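Two-arm handover: teach by hand or by remote control?
Forum: Small Arms and Grippers > Teaching and Recording

ketil_oluf
Hello all. I have a question on method and I would like to hear from people who did this for longer than me.

We have two small arms on one rail and we want them to learn a handover. One arm takes a light object, brings it to the middle, the second arm takes hold, the first arm opens. The objects are thin ones, rings and pieces with wire, so the place where you pinch matters very much. I recorded 57 demonstrations in February with a leader pair, that is, two small arms that I hold in my hands and the working arms copy them. My colleague Josée Campbell thinks I should throw them away and start again by hand guiding, with the motors soft.

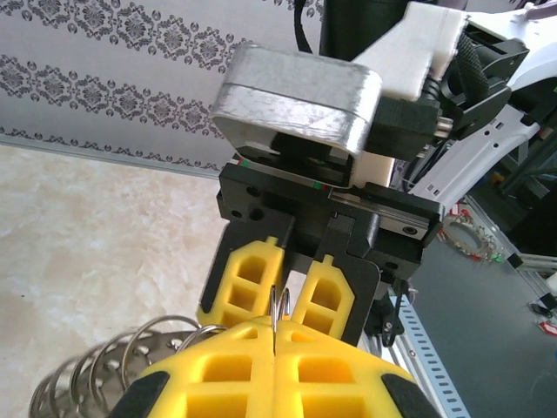 My trouble is in the last centimeter. With the leader arms I don't feel when the fingers close on the part, so I squeeze more than necessary, and the recording contains the squeeze. The policy then learns to squeeze also. When I guide the arm by hand I feel everything, but my own hands come into the camera view, and I don't want a policy that waits for a human hand to appear.

Which way would you go? The logging is with Curkorex, if that is important.

Oluf Ketilsson

tsegaye_bench
Stay with the leader arms. The hands in the view are a bigger problem than you think. We made 32 hand-guided demos at Tsegaye and the policy was fine in replay and useless alone. We masked the hands afterwards and it helped only a little.

For the squeeze, put a limit on the gripper current on the follower side. You can press the leader as hard as you like, and the follower stops at the limit. Record the measured finger position and also the commanded one. Most people keep only the commanded one and then they wonder.

jcampbell
I am the colleague. I did not say throw them away, I said put them in a separate folder :)

My argument is different. For a handover with two arms one person must drive both leaders at the same time, and most people are not good with two hands doing different things. Look at Oluf's left side, it is always late. With hand guiding you can do it in two passes. First you teach the giving arm and let it hold, then you teach the receiving arm. It is slow but each pass is clean.

mirrelbox
Two passes is a bad idea for a handover, sorry. The whole point of the skill is that both arms respond to each other. If the giving arm is frozen during the second pass, the policy never sees the small give and take when both of them have the part. You will get a receiving arm that comes at the right place and then the two of them pull against each other. 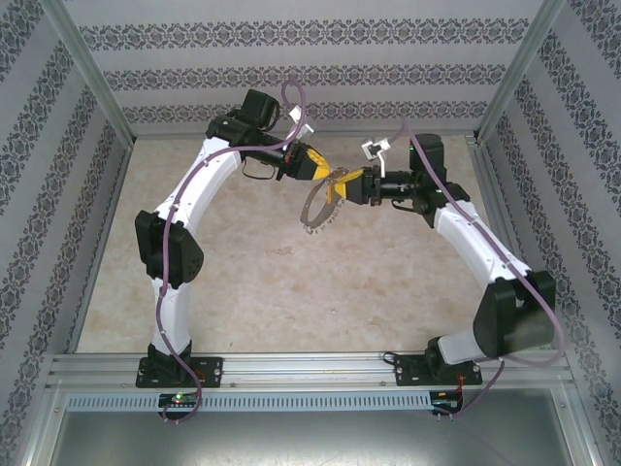 What should be the pause between the second arm closing and the first arm opening? I keep it at 6 frames in every demonstration, and I count them in my head while I drive.

Later I tried to leave the pause to feeling, and the release became random. The policy opened sometimes too early and the ring would fall. So a boring, equal pause is better.

ketil_oluf
Thank you, this is already useful. @tsegaye_bench I looked into the logs and you are right, I have only commanded positions for the first part of the set. I will add the measured ones from now on.

@mirrelbox I did not keep any fixed pause. When I plot it, it goes everywhere. Maybe this is my real problem and the question of hand or remote comes second.

jcampbell
It is not second if the operator cannot keep the pause because he is busy with his left hand! But I accept the point about the frozen arm. What about two operators, one for each leader?

tsegaye_bench
We tried two operators. They need to talk, and they get tired of each other. It worked better when the receiving person gave a signal with the foot pedal, and the giving person released only on the signal. Still I prefer one person with practice. Give a new operator one evening without recording, only playing with the parts.

ullar_rig
I come from the other side, we do hand guiding at Ullar for almost everything and I don't recognize these problems. Hold the arm behind the wrist, never near the fingers, and use only the wrist cameras for training. Then the hands are not in the view. You lose the overview camera, yes, but for the last centimeter you did not need it.

mirrelbox
For a ring maybe. For finding where the ring is at the start, I would not want to give up the overview.

ullar_rig
Then teach the approach by remote and the pinch by hand. Nothing forbids mixing.

ketil_oluf
I think I will test it like this: 8 new demos with leader arms, current limit on, fixed pause, and 8 by hand guiding the way ullar_rig says, wrist cameras only. Same ring, same start positions. It is too little for a good policy, but enough to compare the finger traces. Josée will drive half of them so that it isn't only my left hand we are measuring.

jcampbell
I take the hand-guided ones.

tsegaye_bench
Please post the traces, also if they are ugly. And swap the operators at the halfway point, otherwise you compare two people and you learn nothing about the method.

ketil_oluf
Good point, we will swap. I can start tomorrow after 4 pm.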